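Tistdale Healthy Meals Project
Progress report to the Virnen Fund
February 2019

This report covers the period since our last update in November. The grant pays for cooking classes, a printed recipe booklet and a small stock of loan equipment for households in Tistdale. Spending is on budget, and we are not asking for any changes to the agreement.

Classes
We ran four courses in the period, each lasting three weeks. In all, 45 people signed up. Attendance was good in the first two courses and weaker in the third, when the bus route was changed and people from the north side had a long walk. We moved the start time back for the last course and that helped. The most popular session was the one on dried beans and lentils, and we will repeat it in the spring.

Breakfast was harder. Many people skip it or buy something on the way to work, and our first handout on the subject was too long to be of use. We have cut it to a single page on oats, eggs and fresh fruit – things that can be kept in the kitchen and eaten without much planning.
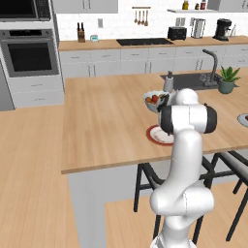

Fruit was fine in the summer but costs too much by February, one parent wrote on the feedback form, and she asked whether the classes could do more with frozen and canned. Several other forms made the same point. The next course will include a session on both, with prices from the two stores in town.

Recipe booklet
The booklet went to the printer later than planned. Cernunine laid out the pages and Mnguni printed 3000 copies. Most have gone to the clinic, the library and the schools. We found one error after printing – the oven temperature for the squash bake is too low – and a correction slip has been put in the copies we still hold.

Loan equipment
The slow cookers are all out on loan and there is a waiting list. Two came back with cracked lids, and replacements have been ordered from the repairs line of the budget.

Next period
We plan to start the next course as soon as the hall booking is confirmed. A full statement of spending is attached, with receipts for printing and equipment.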